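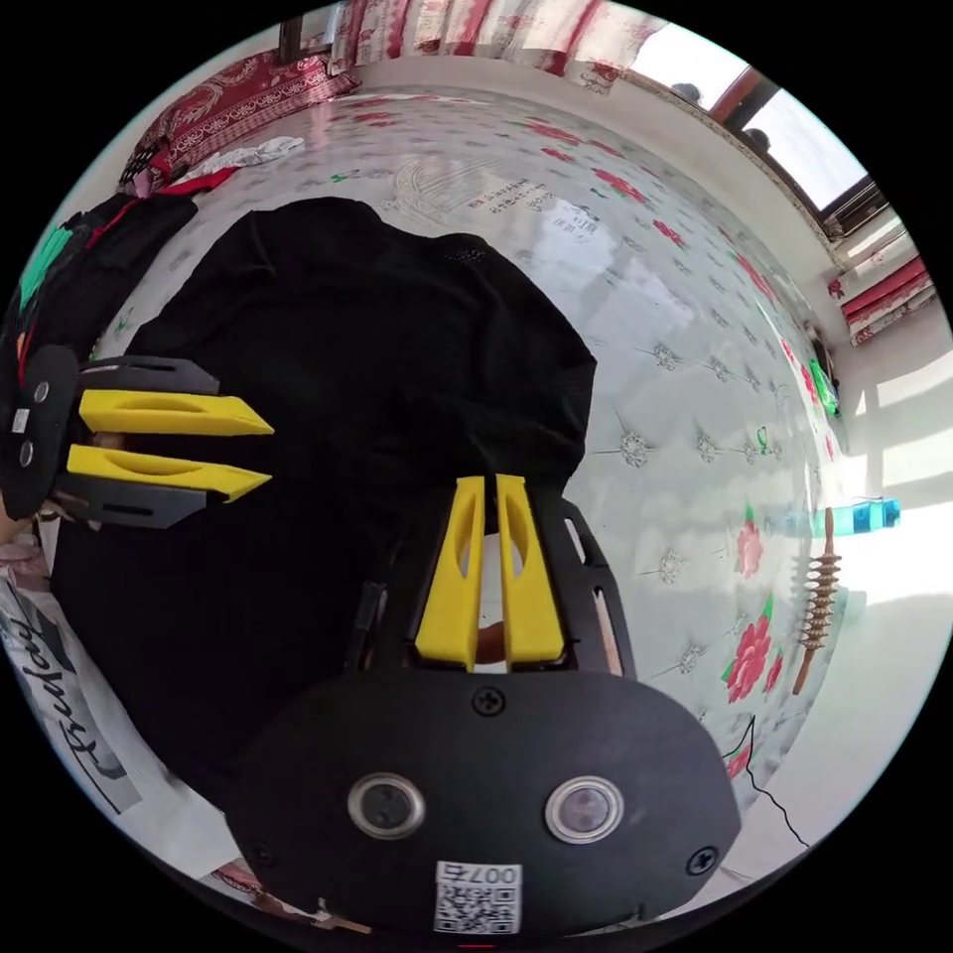
Kanini Khaemba says most of the pants people bring her have already been thrown out once, in the owner's head. They have sat in a bag by the door for a year. The owner brings them in as a last try before the donation bin, and asks what it would cost to fix them in a tone that suggests the answer will be too much.

At her shop, which is called Khaemba and is the only alterations place left in Peltinwood, a plain hem costs 11 dollars. I have paid it many times. I am five foot six and pants are not made for me. Until I started going there I did what most short men do, which was walk on the backs of my cuffs until they frayed and then buy another pair that also didn't fit.

I think clothing stores should hem, take in and let out what they sell, on the premises, and that the price should be part of the price of the clothes. They used to. When my father bought a suit or a pair of work pants at Zanlow, downtown, a man with a tape measure came out from the back and marked the legs with chalk. You picked the pants up later in the week. There was no separate charge and it wasn't a luxury store. It sold work boots and bedspreads. My mother bought our school clothes there, and the sleeves on my winter coat were taken up with enough cloth left inside to let them down again the next year.

Zanlow closed its alterations room well before it closed the store. The sewing machines went first, then the man with the tape measure was moved to shoes. By the time I was buying my own clothes, the room was used for hangers.

What we got in exchange was more sizes, at least on paper. A brand like Olus will sell you pants by waist and by inseam, in slim, straight, relaxed and something called easy. It sounds like plenty until you try them on. I own two pairs of the same Olus pants, same size, same color, bought on the same visit, and one pair is longer than the other. I don't blame the people who sewed them. They are working fast and the cloth shifts. I blame the idea that you can skip the last step of making a piece of clothing and that a bigger chart will cover for it.
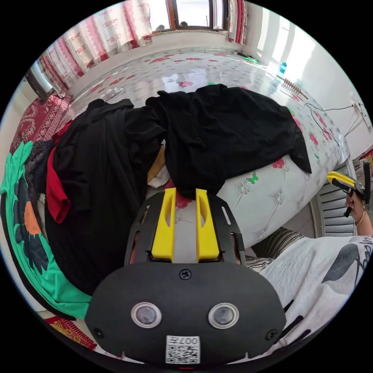
The last step is putting it on the person who is going to wear it. A factory can't do that. A website certainly can't. It takes someone who can see that your left shoulder sits lower than your right, as mine does, and who has a few pins.

People will say that this is what returns are for. You order three sizes, keep one and mail the others back. I have done this and I don't think it works well for anyone. It takes my evening, it takes the driver's morning, and I usually keep the pair that is least wrong. Then it goes in the closet and I wear it less than I thought I would. Most of us have a good part of our closet in that condition – nothing torn, nothing stained, just a little off in a place that bothers us every time we sit down.

I went through mine in November. I pulled out everything I hadn't worn in a year and tried it on, which I don't recommend doing in front of a full-length mirror before dinner. A few things no longer fit because I had changed. Far more had never fit. There was a blazer I had worn to two funerals and nowhere else, and both times I had kept my arms bent so the sleeves wouldn't cover my hands. A decent tailor could have fixed that before I ever left the store. I had simply never thought of it as something that could be fixed. 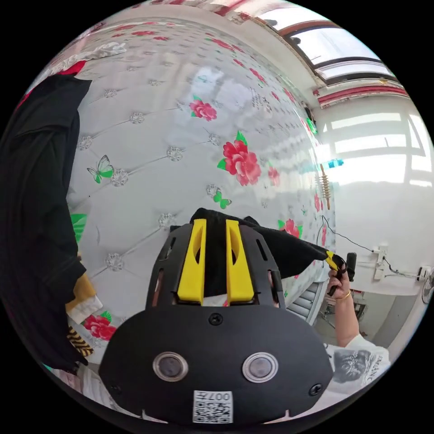
That is the part I would most like to change. When alterations were done in the store, everybody knew about them. You didn't have to be the sort of person who has a tailor. The clerk looked at your cuffs and called to the back, and that was how you learned that a seam could be moved. Once the back room is gone, the knowledge goes too. My nephew is 24 and had no idea you could shorten a shirt sleeve. He thought the cuff was permanent, like the sole of a sneaker.

It also changed what gets made. If a store expects to let out a waist, it wants pants with some extra cloth in the back seam. If it doesn't expect to, that cloth is waste, and somebody in an office will trim it. Pick up an old pair of dress pants and look inside at the seat, then do the same with a new cheap pair. The new one often has barely enough to hold the stitches. Khaemba turns down jobs for this reason. She can take those pants in but she can't let them out, and letting out is what most of us need after a certain age.

I know the argument about cost. A person who can sew well should be paid well, and a store that employs one has to charge more. I would pay it. I already pay it, just in a scattered way, in return postage and second pairs and things that hang there. I would take half as many clothes that fit over what I have now, and I doubt I'm the only one.

I said some of this in a shorter piece for our town newsletter, and it brought in more mail than I am used to. Most of the letters were from people who remembered the chalk. A few were not so friendly. 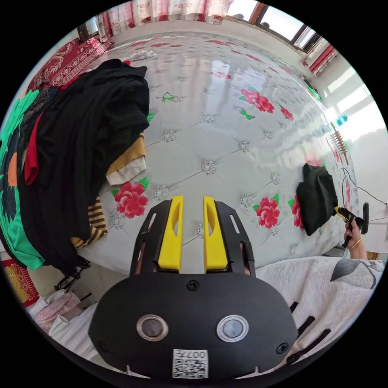
Knut Kleinschmidt wrote that I was remembering the service and leaving out the prices. His family could not afford Zanlow, he said, with or without a free hem. They bought secondhand and his mother did the sewing at the kitchen table after her shift, and the day cheap new clothes arrived in town was a good day for her. He asked whether I had ever hemmed anything myself.

I hadn't. It's a fair question, and he is right about the prices. I wouldn't want to go back to a town where a new coat was out of reach for a family like his. But cheap clothes and a person with pins don't seem to me to rule each other out. A big store with low prices could put one sewing machine near the fitting rooms and charge a few dollars for a straight hem. It could be run on weekends and before school starts. Stores already cut keys, mix paint and fill prescriptions while you wait, and a hem is not harder to arrange than any of those.

I did try hemming after his letter. I used an old pair of khakis and a needle from a hotel sewing kit. One leg came out fine. The other is shorter by the width of my thumb, and I have dropped them off at Khaemba to see if there is enough cloth left to match the two.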